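**Ticket: round timer at Plosunside gym stops mid-bout**
Status: open (again)

Zolwood wall timer, bought for the amateur boxing nights. It runs the first 2 rounds perfectly, then freezes in round 3 with 100 seconds left. The fighters do not freeze. Saturday's lungs on a Tuesday budget, as the coach put it.

Tried so far:

- Power cycle: same
- New cable: same, but tidier
- Firmware reset: now it beeps in the rest period too

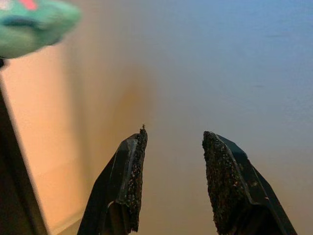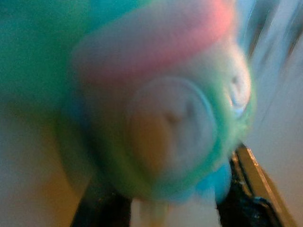

*Tanguy*

Update, August. Swapped the Prundier bell relay and ran 4 full rounds with an empty ring. No freeze. Plugged the bell back in and it froze on the first clang – so the bell is drawing too much, or the timer is gun-shy.

Workaround for fight night: bell on its own outlet, rung by hand. Stopwatch at the judges' table. Please don't close this ticket until somebody sends us a new board.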